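Notes for the evening talk at Brillbridge, December 2021
"What the Attic Kept: Looking After Wool in an Ordinary House"

Opening. Wait until the chairs have stopped scraping, then start slowly.

Good evening, everyone, and thank you for coming out on such a raw night. I was asked to talk for 40 minutes and I have a terrible record with clocks, so if you see Bence Fodor waving from the back, please wave too and I will get the hint. Bence invited me here in September, when it was still warm enough to sit outside in shirtsleeves, and I said yes without thinking very hard, the way one does in warm weather.

I should tell you where I come from on this subject. My grandmother kept house on a street called Covach, at the top of a hill, and she had a cedar chest at the foot of her bed that we children were forbidden to sit on. (We sat on it.) Inside were the winter woolens for a family of six, each thing folded in old pillowcases, with a slip of paper pinned on to say whose it was and when it had last been washed. I still have one of those slips. It says "Father's gray, elbows, do before frost." He was a tall man who leaned on things, and the elbows were always going.

Pass the slip around here. Ask for it back!

So most of what I know, I know from her, and the rest I learned by ruining things. I once put a cardigan I loved through a hot wash and it came out fit for a doll. I expect many of you have a similar story, and I would love to hear it over tea.

Let me begin with washing, as it is where people are the most afraid. Wool does not need washing nearly as often as cotton does. A sweater worn over a shirt can go for weeks if you hang it over a chair back by an open window between wearings. My grandmother would lay things across the porch rail on a dry, breezy morning and bring them in before noon, and they smelled of outdoors for days.

When you do wash, use cool water and a mild soap, and plenty of room. I use the bathtub. Push the sweater under, let it sit for a quarter of an hour, and leave it alone. The trouble comes from rubbing, from heat, and from going out of warm water into cold. Lift it with both hands underneath, like a sleeping cat, and press the water out against the side. Then roll it in a towel and kneel on the towel. I am quite serious about the kneeling. It is the best tool in the house.

Drying is done flat, out of the sun, on a towel or a rack, and turned over once. Pat it into its proper shape while it is damp. Ribbing in particular likes to be nudged back together with the sides of your hands, or it will dry wide and stay wide until the next wash.

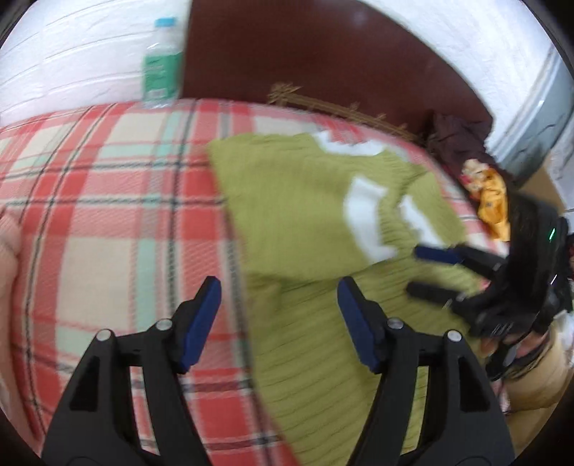

Should a sweater be hung up or folded?
Folded, every time, and if the drawer is full, rolled. A hanger lets the weight of the wool drag on the shoulders, and by spring you will have two little points there that no amount of steaming quite takes out.

Pause for the shoulder-points story if the room seems friendly. Skip it if we started late.

Now, moths. I can feel the room stiffen. The first thing to know is that the grown moth does no eating at all. The grubs do that, and they like the dark and the quiet, and above all they like wool that was put away with a bit of soup on the cuff. Everything that goes into storage should go in clean, even the thing you wore only once, to a wedding, and hardly sat down in.

Cedar smells lovely, and I would not be without it, but please don't lean on it too hard. The scent fades, and a faded block is just a block. I sand mine in September, which gives me a good excuse to open the chest and shake everything out, and that shaking does more good than the cedar, I am fairly sure. If you do find a hole, put the piece in a sealed bag in the freezer for two weeks, then vacuum the drawer, right into the corners.

Hold up the blue vest here, with the hole. Let the front row look closely.

Mending, then. I am going to go quickly, as there is a sheet by the door that shows the stitches. Catch a hole while it is small. A hole the size of a lentil takes ten minutes and a cup of coffee; a hole the size of a plum takes a whole evening and some bad language. Use yarn a little thinner than the yarn of the sweater, begin well outside the hole where the knitting is sound, and don't pull tight. For the color, get as near as you can, or else go happily in the other direction. My husband has a brown pullover with one bright yellow elbow and he gets more compliments on it than on anything else he owns.

I buy my mending yarn from Dudeo, the little shop behind the post office, where they will cut you a short length if you ask kindly. Page 18 of my old notebook has the yarn weights written out, and I have copied them onto the back of the sheet.

One longer story, if there is time. When we cleared the house on Covach, my cousin and I went up to the attic expecting the worst. The roof had leaked over the west side and there were boxes up there that I would not describe before refreshments. But the pillowcases were dry, and inside one of them was a shawl from Nic Giolla, the mill my great-aunt worked at before she married, with her pin still through the corner. It had been washed, folded and put away by somebody who expected it to be wanted again. I wore it to my daughter's graduation, and I have it on tonight.

Turn around so they can see the back of it. Mind the microphone cord.

Questions next. If it is quiet, ask who here still has something knitted by a person they remember. Then tea. Remember to thank Bence, and the two ladies who brought the lemon cake, and to collect the slip of paper before anyone leaves.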